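홈 소식 모임 안내 자료실 문의

나무 식탁을 오래 쓰는 법: 5월 생활 모임 이야기

안녕하세요. 이번 달 소식지는 Houda Bennani가 씁니다. 한국어로 긴 글을 쓰는 것은 아직 어렵습니다. 그래서 천천히, 제가 아는 것만 적겠습니다.

지난 수요일 저녁에 Bollen 공방에서 나무 식탁 관리에 대한 모임이 있었습니다. 참가자는 14명이었고, 대부분 집에서 쓰는 식탁 때문에 고민이 있는 분들이었습니다. 강사는 Theophilus Akpalu 씨였습니다. 이분은 오래된 가구를 고치는 일을 하십니다.

가장 많이 나온 질문은 기름칠이었습니다. 얼마나 자주 해야 합니까? Akpalu 씨는 달력을 보고 정하지 말라고 하셨습니다. 물 한 방울을 상판에 떨어뜨려 보고, 물이 동그랗게 서 있으면 아직 괜찮다고 합니다. 물이 금방 스며들고 색이 진해지면 기름이 필요한 때입니다. 다만 이 방법은 기름으로 마감한 식탁에 맞습니다. 니스를 바른 식탁에는 기름이 들어가지 않고 표면만 끈적해집니다.

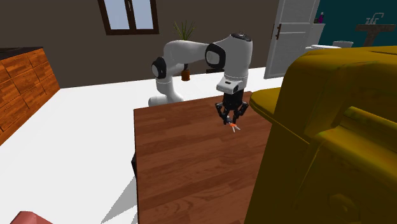
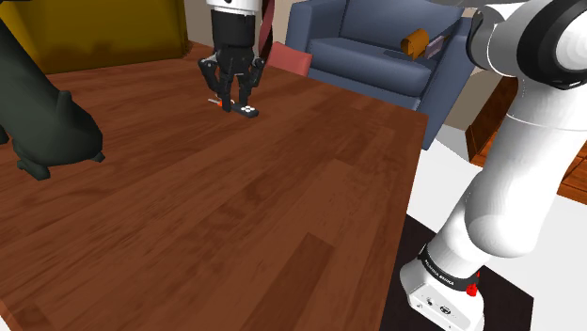

갈색 나무 상판의 테이블과 흰색, 검은색 로봇 팔. 두 장 모두 컴퓨터 그래픽.

기름은 적게 바르는 것이 좋습니다. 저는 작년에 한 번에 많이 발랐다가 이틀 동안 식탁을 쓰지 못했습니다. 부드러운 면 천에 조금 묻혀서 나뭇결 방향으로 밀고, 남은 기름은 마른 천으로 닦아 주십시오. 기름이 묻은 천을 뭉쳐서 버리면 스스로 열이 나서 불이 날 수 있습니다. 꼭 물에 적시고, 뚜껑이 있는 금속 통에 넣으십시오.

뜨거운 냄비 때문에 생긴 하얀 자국에 대해서는 의견이 나뉘었습니다. Afia Akolgo 씨는 마른 천을 덮고 낮은 온도의 다리미로 짧게 눌러서 자국을 없앴다고 합니다. Akpalu 씨는 눈에 보이지 않는 곳에 먼저 시험하라고 하셨습니다. 저도 그 말씀에 동의합니다.

다음 모임의 주제는 의자 다리의 흔들림입니다. 참가비는 2,000원이고, 차와 과자 값으로 씁니다. 흔들리는 의자가 있으면 한 개만 가져와 주십시오. 신청은 Ayman Najjar 씨에게 하시면 됩니다.

문의: 생활 모임 담당 Ayman Najjar | 저작권 Bollen 공방 | 맨 위로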